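Sakus adds matt white work table to Cladmont range

Rounded-corner top and wipe-clean finish for offices, workshops and shared rooms

Furniture maker Sakus has added a white work table to its Cladmont range. The table is named Bolum and is intended for rooms where one surface has to serve several purposes during a working day: sorting post, laying out parts, packing small orders or holding a meeting. Orders are open to trade and private buyers, with first deliveries planned for February.

The Bolum replaces the earlier Cladmont bench, which had square corners and a gloss top. Sakus reviewed the bench after customers reported two recurring faults. Corners were chipped where trolleys passed close to them, and the gloss finish reflected overhead lighting to the point where printed labels were hard to read from a seated position.

The new top has a matt finish and rounded corners. The edge is sealed on all sides, including the side that normally stands against a wall, so the table can be turned round or moved to the middle of a room without exposing an unfinished edge. The underside is drilled for the standard Cladmont frame. Existing Cladmont frames can be reused, and customers who own one may order the top on its own.

"The top was the part people wrote to us about," said Naveen Grewal, product manager at Sakus. "The frame has not changed. The fixings are in the same positions and the same hex key fits them."

Load and testing

The table is rated for an evenly spread load of 100 kg. Point loads, such as a bench vice or a monitor arm, should not exceed 50 kg and must be fixed over a cross rail. Sakus does not recommend clamping directly to the unsupported part of the top.

The surface was put through 400 wiping cycles at the company's own test room, using a damp cotton cloth and a mild detergent. Test tops were then checked for change in sheen under a side light. No change was recorded that fell outside the limits set for the Cladmont range. Solvent cleaners were not part of the test and are excluded from the guarantee.

Depth is 686 mm on all versions. This matches the depth of the Cladmont storage units, so a table and a unit can be placed side by side against a wall with their front edges in line. Three lengths are offered, and each is supplied with levelling feet for uneven floors.

Colour and placing

Bolum is supplied in white only. Yogesh Kandpal, who led the finish work, said the shade was selected to sit with the pale grey wall panels often fitted in offices and light workshops.

"A bright white can look blue next to grey," he said. "We tried several mixes against panelled walls, with daylight and with lamps, and kept the one that stayed plain in both."

A matt white top does show dust and small specks more readily than a patterned one. Sakus regards this as useful where small parts are handled – a dropped screw or a scrap of wire is easy to find – but buyers who want a surface that hides marks between cleans may prefer the grey-flecked top, which stays in the range.

When the table is placed against wall panels, a gap of a few millimetres should be left at the back for cable runs and to allow the top to be lifted off. The wall does not carry any of the load.
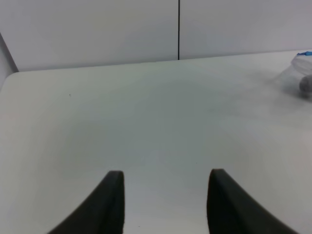
Care and guarantee

Wipe the top with a soft damp cloth and dry it straight away. Abrasive pads will polish the matt finish and leave shiny patches that cannot be removed. Hot pans and soldering equipment must be stood on a mat.

Tops and frames are guaranteed separately. The guarantee on a reused frame runs from the date the frame was first bought. Proof of purchase is needed for both.

Ordering

Bolum tables can be ordered from Sakus directly or through Mohammed, the company's distribution partner for contract furniture. Mohammed will hold stock of the shortest length and will supply the other two to order. Tables are delivered flat with fixings and a printed assembly sheet. Two people are needed to lift the longest top.

Finish samples are available to trade buyers on request. Press enquiries should be addressed to Naveen Grewal at the Sakus product office.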